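Trulent Shelf Assistant: Set-up Guide for the Workplace
Section 4. Preparing the shelf place and sharing the work with staff
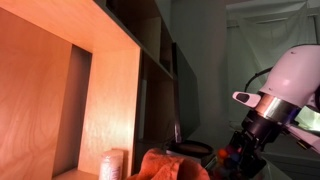

This section is for the person who prepares the working place and for the staff who will work next to the arm every day. Please read it fully before you begin. Section 3 (fixing the arm and connecting the power) must be finished first.

The arm takes over the part of the work which is repeated many times: picking small items from a surface and putting them to their place. The staff keep the parts which need judgement. They decide what goes where, they check the result and they stop the arm when something does not look right. In our experience the first two weeks are slower than before, and the team should be told so in advance.

4.1 Before you start

You need:
- the Puron control tablet, charged
- a soft dry cloth
- the coloured floor tape from box 2
- the item list for your workplace (see Section 2)

Caution: Keep the stop button within reach of your hand during all steps of this section. Do not lean into the shelf while the arm has power.

4.2 Preparing the shelf and the work surface

1. Switch the arm to Rest on the tablet. Wait until the word Rest stays on the screen and does not blink.

2. Wipe the finger pads of the gripper with the dry cloth. Do not use spirit or kitchen cleaner, it makes the pads hard with time.

3. Check the cable of the arm by eye. It must have a free loop and may not be pressed against the shelf in any position.

4. Put the items on the surface in front of the shelf. For the first day choose only light and soft things, such as pom-poms or a folded towel. Closed containers can be added when the soft items go well.

5. Leave a space of two fingers between neighbouring containers. Soft small items may lie close together.

6. On the tablet, open Places and touch each shelf compartment that the arm is allowed to use. Compartments which you do not touch stay forbidden for the arm.

Note: Deep compartments are often dark inside, also in a bright room. If the tablet shows the message "Place not clear", add a lamp from the side. Do not put the lamp behind the arm, as its shadow will then fall on the shelf.

Note: If people walk behind the working place, hang a plain cloth or put a screen there. Movement in the background can make the arm pause.

4.3 First run

1. Ask everybody to stand behind the floor tape.

2. Press Slow, then Start. The arm does one item and waits.

3. Look at the item in its new place. If you agree, press Continue. If not, press Back and correct the place on the tablet.

4. Repeat until all items on your list were done one time in Slow.

5. Write the result in the day book. The arm keeps its own record with number codes (for example 151, item dropped), but a short sentence from a person is easier to understand later.

Caution: If an item falls, do not catch it. Press stop, wait for Rest, and only then pick it up.

4.4 How the work of the staff changes

We ask you to talk about this point with the team before the first normal working day. The questions below come from the warehouse in Skatirmont, where the arm has been in use since February, and from the Chávez repair shop, where 33 people work in shifts.

Who is responsible for the arm? One person in each shift. This person carries the tablet and has the right to stop the work at any moment, without asking a supervisor. Please write the name on the shift plan, otherwise all think it is somebody else.

Will the arm measure how fast I work? No. It records only its own movements. The employer should confirm this to the staff in writing.

What do I do while it is sorting? At Skatirmont the staff now use this time for checking returned goods, a task which before was left to the end of the day. Some of them told us that their shoulders hurt less. Others said they miss the quiet sorting hour, and there they agreed to keep one shelf for work by hand. We think it is a good solution and the arm allows it: leave this shelf untouched in Places.

Can I help the arm when it is slow? Please do not. A hand near the gripper makes it stop, and the work takes longer for both.

4.5 End of the shift

1. Press Rest and wait.
2. Take away the items which are still under the gripper.
3. Read the day book together with the next responsible person.
4. Put the tablet on its charger. A full charge takes nearly 2 hours.

Continue with Section 5, Changing the item list.

Text of this section last checked: 4 October 2026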